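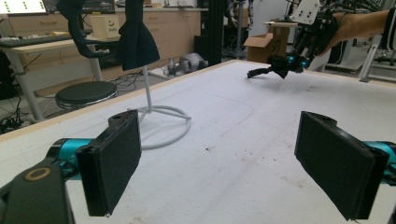 Club handicap dropped after I joined a second club - which one counts?

Asked by Esperanza Cantero, July 8, 2025

Hi all, first post so go easy on me. I've been a member at Cuesta since January (nine holes, very friendly, greens like a shag carpet) and I've been posting my scores there all year. A couple of weeks ago I also joined Bukbridge on the weekday plan so I could play a full 18 with my sister-in-law without paying a guest fee every time. Love it so far!

Now I've got a problem. I signed up for the two-day net event at Mader and the entry form wants one handicap index and one home club. When I log in through Cuesta I see 30. When I log in through Bukbridge I see a lower number, almost three shots lower, and I have no idea where it came from. I've only posted two rounds there and neither of them was anything to write home about.

So do I get to pick? I don't want to look like I'm sandbagging, but I also don't want to give up three shots I need. The entry deadline is coming up and the pro shop at Mader told me to "just put down whatever the computer says," and I have two computers saying two things. Also, is there any reason to keep both memberships tied to handicaps, or can one of them be just for playing?

3 answers

Answer from Estíbaliz Montes (marked as best answer)

You don't get to pick, sorry! You should have one index no matter how many clubs you belong to. What I'd bet happened is that Bukbridge set you up as a brand new golfer with a new ID number when you joined, and now there are two of you in the system. Same thing happened to me when I moved and joined a club near my new place. The new record only had a few rounds in it, and with a short record the calculation takes your lowest score and knocks a bit more off, so it can come out lower than you'd expect.

One thing I can't explain is that two rounds of nine wouldn't normally be enough to get any index at all, you need 54 holes' worth. Were both of yours full 18s? If so you'd still be short, so somebody may have typed in a starting number from your application. Did the form ask what you usually shoot? I'd ask them about that.

Anyway, the fix is easy. Call the handicap person at Bukbridge, give them your ID from Cuesta, and ask them to merge the records. Your two Bukbridge rounds go in with all the others and you end up with one number that shows at both places. Mine took four days, but I called during a member-guest week when the office was swamped.

Then put that number on the Mader form. If it isn't sorted by the deadline, send in the entry with the Cuesta index and write a note on it saying a merge is in progress. Give them both ID numbers. Most tournament desks are fine as long as you tell them up front - it's finding out on the first tee that makes people grumpy.

On your last question, yes, you can belong to a club and just play there. Pick one as your home club for handicap purposes and tell the other. You might save yourself a service fee too. I was paying it twice for a whole season before I noticed.

Answer from flatstick114

what she said. also check which tees you had picked when you posted at Bukbridge. the front tees and the middle tees are right next to each other in the Flastia app dropdown and I have posted off the wrong ones more than once. it makes a real difference to your differential, the middle tees are a lot longer. you can edit a round if you catch it early, otherwise the club has to do it

Answer from Old Niblick

I would just play off the lower one. You'll never have anybody mad at you for that. We had a fellow at our place win his flight with a net score nobody believed and he didn't get invited back for years. Mader is a tough walk by the way, take a push cart. The back nine goes uphill from the tenth green and the snack shack closes early.

Comment from Esperanza Cantero

Thank you!! Called Bukbridge this morning and yep, there are two of me. And yes, the application did ask for my average score and I put down kind of an optimistic one (whoops), and the girl in the office thinks that's where the number came from. She's taking it out and merging everything under my Cuesta ID. Both my rounds were 18s, Estíbaliz. I'm keeping Cuesta as home club.

Flatstick, I looked and one of the two was posted off the wrong tees, so she's fixing that as well. Push cart noted!

Comment from Estíbaliz Montes

Glad it's getting sorted. Check your index again the morning after they merge it, it updates overnight. Good luck at Mader, I'm in the second flight there if you want to say hi.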